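机器人进了我们的卫浴间:一年下来岗位怎么变的

2021年10月31日 作者:老方

分类:自动化 / 工作笔记

阅读 800 评论 13

我在公寓运营这边做流程,管的是保洁的标准作业。去年公司决定在样板间里试人形机器人,第一项任务选了卫浴的洗手台。这篇记一下任务怎么拆、人怎么排,以及和原来的做法比,哪些工时少了,哪些工时多了。设备参数不写,有保密约定。

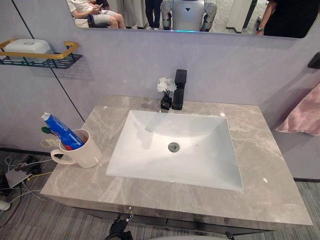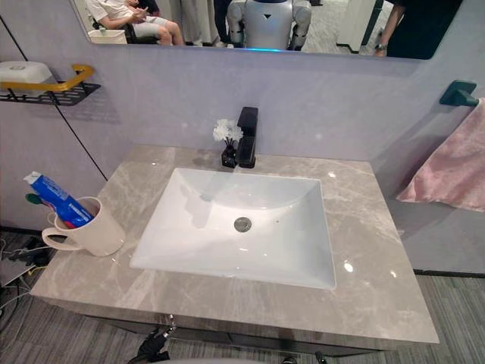
样板间的洗手台:台下盆、黑色单把龙头、左侧牙具杯,右边挂粉色毛巾。

先说为什么选洗手台。我们的保洁工单里,卫浴占的时间最长,其中马桶和淋浴区涉及强清洁剂,地面常有积水,第一期直接排除。洗手台的高度固定,物品种类有限,表面材料耐擦,出了错损失也小。内部立项时这个项目叫 Brumon,排班系统用的是 Truder,后面都用这两个名字。

任务拆分

原来的作业指导书里,洗手台是一行字:“清洁台面、面盆、龙头,物品归位。”熟练的保洁员看这一行就够了。给机器人用不行,必须拆开。第一版拆成13步,从确认台面物品开始,到毛巾整理结束。拆的过程比预想的慢,难点在那些一直没有写下来的判断。

举几个例子。

一、龙头根部。人擦龙头会顺手绕一圈,把根部的水渍带掉。写成步骤以后,要规定从哪一侧进、绕多少、抹布折几层。旁边如果摆了花瓶,是先挪开再擦,还是贴着擦过去,两种做法的风险不一样。最后定的是先挪开,擦完放回,放回位置允许有偏差。

二、牙具杯。住客的私人物品,原来的规定是“尽量不碰”。“尽量”两个字没法执行。现在改成:杯子可以整体平移,杯内物品一律不动,牙膏歪着就让它歪着。这条后来也写进了人工作业的指导书,保洁员反映比以前好执行,和住客有争议时也有依据。

三、毛巾。什么叫整齐,问了几个人,几个答案。有人要求下沿对齐,有人只看有没有拧着。目前的标准是没有落地、没有拧转,即为合格。布料类的操作成功率一直是全流程里最低的,我倾向于第二期把它还给人做。

四、水痕。浅色石纹台面反光强,同一块地方换个角度看,水痕可能就没了。人会低头侧着看一眼,这个动作在老指导书里从来没有出现过,是跟班观察时才记下来的。现在质检统一规定从台面前沿斜看,左右各一次。

人的变化

样板间阶段没有减人,这一点先写清楚。变化在工作内容上。

参加 Brumon 的保洁员一开始是四位,后来加到六位,都是自愿报名,工时按培训岗结算。她们的工作大致分成三块:布置现场,复核结果,写异常记录。

布置现场最容易被低估。每一轮开始前,台面物品要恢复到规定状态,抹布要换,耗材要补。一轮操作本身几分钟,布置的时间有时比操作还长。早期的报表只统计机器人的操作时长,看上去效率曲线很漂亮,我在周会上提了两次,后来布置时长才单独列一栏。做自动化项目的同行可以留意这个口径问题,很多对外的数字都没有把这部分算进去。

复核结果是她们本来就会的事,只是以前复核的是自己的活。合格与否由保洁员签字,工程师不参与打分。这个安排是我坚持的。工程师看的是动作有没有完成,保洁员看的是住客会不会投诉,两套标准差得很远。第一个月两边的判定经常对不上,工程那边认为通过的,复核这边退回。争论之后把退回原因做成了固定选项,之后的沟通就快了很多。

异常记录是新增的负担。保洁员原来的工作基本不需要打字,现在每次中断都要在平板上写原因。前期的记录质量很差,多数只有“没擦到”三个字。我们试过语音输入,方言识别不好,放弃了。现在的办法是在洗手台示意图上点位置,再选一个类型,文字可以不填。一条记录的用时降到20秒以内,基本能接受。

排班

Truder 原来按房间数派单,一人一班若干间,做完即走。样板间这边按轮次走,轮次之间有等待,等待算不算工时,当时没有规定。一月份的工资单出来,有两位同事的计件部分比以前少了,因为等待时间被系统识别成了空闲。这是项目开始以来处理得最不好的一件事。补发拖到了下个月,规则也是那之后才改的:只要人在样板间内待命,全部按在岗计。

改规则本身只动了一个字段,走审批用的时间远长于开发。如果重来一遍,我会在立项阶段就把计薪方式定下来,再谈设备进场。

还有一个小问题。待命期间人不能离开,但又确实没有事情做,坐着看手机会被路过的主管说。后来书面写明,待命时可以坐,可以用手机,只要能听到提示音。写成文字以后就没有再发生过争执。

现场条件

样板间是展示用的搭建,铺的是地毯,和真实卫浴的地面不同,这一点在评估报告里必须注明。真实房间还有几个变量目前没有覆盖:门的开启方向,通道宽度,湿地面。Nyaga 那边的公寓提供了户型数据,我对过一遍,洗手台前的净空能满足要求的不到一半。也就是说,即使样板间的指标全部达到,也只能先进一部分户型。

线缆管理也要列入检查表。地面走线在调试阶段难免,但保洁员来回走动频繁,绊倒的风险应当按正式作业场所来评,不能因为是试验就放宽。我们的做法是每班开始前由当班人员走一遍,签名。

一些数字

到上个月为止,纳入统计的完整轮次是200轮。首次复核合格率我这里不公布,只说趋势:盆内擦拭和台面擦拭上升比较稳定,龙头周边有反复,毛巾一直不理想。单轮用时仍然明显长于熟练保洁员。以人工成本算,现阶段没有经济性,管理层对此是清楚的,预算按研发走。

合作方 Fevdale 的 Rui Moreira 上次来做评审,提的意见是步骤拆得过细,建议合并。从控制的角度他有道理,从质检的角度我不同意,步骤合并之后退回原因就没法定位了。折中方案是执行层合并,记录层保留原来的步骤编号。这个还在改。

接下来

第二期的范围下周讨论。我提交的意见有两条:毛巾整理从机器人任务中移除,由复核人员顺手完成;保洁员参与步骤编写的时间单独计酬,目前是算在培训里的,费率偏低。第一条应该能过,第二条要看人事那边的答复。

另外有读者在上一篇下面问,参加的保洁员以后转什么岗。目前有两位在学质检排程,用的就是 Truder 的后台,其余几位仍然两边轮换。正式的岗位名称还没有批下来,工牌上印的还是保洁。

标签:人形机器人 | 保洁流程 | 工时统计 | 排班

分享 20 收藏

上一篇:作业指导书的版本管理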